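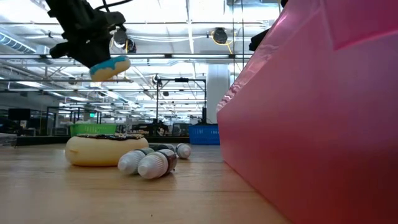 Operations Management, Handout 5
Queues, bottlenecks and why waiting time goes wrong
Module leader: Chantelle Coetzee

Welcome back! Last time we finished on process maps, and most of you had a go at drawing one for a place you know well. Keep that map to hand, as we'll be using it again. This week we ask what happens when work arrives at a step faster than that step can deal with it, and (this is the part I love teaching) what happens even when it doesn't.

Reading before the seminar: the queueing chapter in the course reader, up to the worked problems. Skip the proofs unless you enjoy them.

1. Some words we need

Flow unit. Whatever moves through the process. It could be a customer, a form, a loan application, a pallet, a patient. Choose one and stick to it for the whole analysis. Half the muddles I see in coursework come from changing the flow unit halfway down the page.

Flow rate (also called throughput). How many flow units come out in a given time.

Flow time. How long one unit spends inside, from coming in to going out, and that includes all the waiting.

Inventory, or work in progress. How many units are inside at any moment. People find it odd to call customers inventory, and it is a bit odd, but the sums are the same.

Capacity. The most a step can put out if it is never short of work.

Utilisation. Flow rate divided by capacity. A step that could handle ten an hour and is handling eight is running at 80 per cent.

2. Little's Law

Inventory = flow rate x flow time

It's such a short line and it does so much! You don't need to know anything about the order in which people are served, or how uneven the arrivals are. As long as the process is reasonably steady over the period you're looking at, the averages must obey it.

Try it on Marska, the furniture hire firm from our first seminar. Marska has 198 orders open on an average day and completes 66 a day. Flow time is therefore 198 divided by 66, so three days. The sales team had been telling customers "next day". You can see where the complaints were coming from, and we found it with one division.

Turn it round and it's just as handy. If Marska wants a one-day flow time at the same flow rate, it can only have 66 orders open. Getting down from 198 to 66 is a real management problem, and the law won't tell you how to do it, but it does tell you what "done" looks like.

A warning on units: if your flow rate is per hour, your flow time has to be in hours. Write the units next to every number. I'll go on saying this until the exam.

3. Finding the bottleneck

The bottleneck is the step with the lowest capacity for the work it is asked to do. The whole process can't run faster than that step for long, however quick the others are.

Take Zusden, which processes supplier invoices for small firms. Its four steps, with capacity per day:

Open and scan: 1,200
Match to purchase order: 900
Query and correct: 700
Approve and pay: 1,000

If every invoice goes through every step, capacity is 700 a day. Simple enough. Now suppose that only half the invoices need a query. The query step can now support 1,400 invoices a day coming in at the front, and the bottleneck moves to matching, at 900. Same staff, same desks, different answer. So always ask what share of the units really visits each step before you circle anything on your map.

Three places people look first and shouldn't:

The step with the most staff. It may have the most staff precisely so that it isn't the bottleneck.

The step with the longest task time. If a step takes an hour per unit but six people work on it side by side, its capacity is six an hour.

The step where everyone looks busiest. Busy can mean rework, or chasing, or walking to the other end of the building for a signature.

A pile of work in front of a step is a better clue, though watch out for piles that exist only because work is passed along in batches.
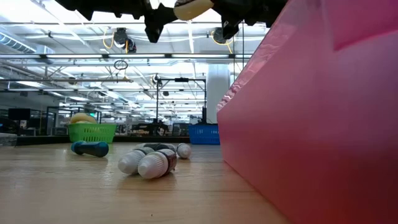
Once you've found the bottleneck, there are several things you might do with it. Keep it supplied, so it never stands idle waiting for work. Take away jobs that somebody else could do. Check quality before the bottleneck, so that its time isn't spent on units that will be thrown out later. Only then think about buying more capacity. In last year's projects the groups that went straight to "hire another person" nearly always missed something cheaper, and their recommendations were the weaker for it.

And remember that when you relieve one bottleneck, another one takes over. That's fine! You want to know which one it will be before you spend the money.

4. Waiting when there is enough capacity

Now for the surprising bit. Suppose a help desk can deal with ten callers an hour and gets nine. There is spare capacity, so why is there a queue?

Variability. Callers don't arrive one every six minutes and forty seconds. They come in clumps. Nor does each call take the same time. When there's a gap between callers the adviser's spare minutes are lost, and they can't be saved up for the rush that follows.

For a single server with random arrivals and random service times, the average wait in the queue is:

Wait = service time x utilisation / (1 - utilisation)

Using a service time of six minutes:

At 50 per cent utilisation, wait 6 minutes
At 80 per cent, wait 24 minutes
At 90 per cent, wait 54 minutes
At 95 per cent, wait 114 minutes

Please sketch this curve by hand. It stays fairly gentle and then it shoots up, and drawing it fixes it in your memory far better than looking at mine. Going from 90 to 95 per cent sounds like a small gain in efficiency, and it more than doubles the wait.

This is where operations meets the rest of your course. A finance manager sees an idle adviser and wants to cut the cost. A marketing manager sees customers hanging up. Both are looking at the same curve from different ends, and somebody has to decide where on it the business should sit. That is a question of strategy as much as arithmetic.

5. Pooling

Gumede runs two enquiry counters, each with its own queue. Customers pick a queue and hope. Put both counters behind one shared queue and the average wait falls, with no extra staff, as a counter can no longer stand free while someone waits at the other.

Pooling isn't always right. If the two counters do quite different work, you may need to train everyone in both, and service times may get longer while they learn. Some customers also like seeing the same person each time. Think about these before you recommend it, and say in your report which of them you think matters most.

6. Seminar case: Erkex

Erkex repairs office equipment. The case sheet is on the module page. Come with your own notes on the following:

What is the flow unit, and does it stay the same all the way through?
Where is the bottleneck on an ordinary day, and where is it at month end?
The owner wants utilisation in the workshop raised to 95 per cent. What would you tell her about waiting times?
Would you pool the two repair benches?

Work in your usual groups. Each group will have five minutes at the board, and I'd much rather hear a half-finished idea argued with some energy than a polished one read off a slide.

7. Coursework reminder

The process report is due in November. Pick a real process you can watch for at least 2 hours, ask permission before you start timing people, and put your raw timings in an appendix. Marks are given for the map, the analysis and the recommendations, with the analysis carrying the most. If you're stuck for a process, come and see me in my office hour. The canteen at lunchtime is very popular and still a very good choice.

Next handout: stock control and the newsvendor problem.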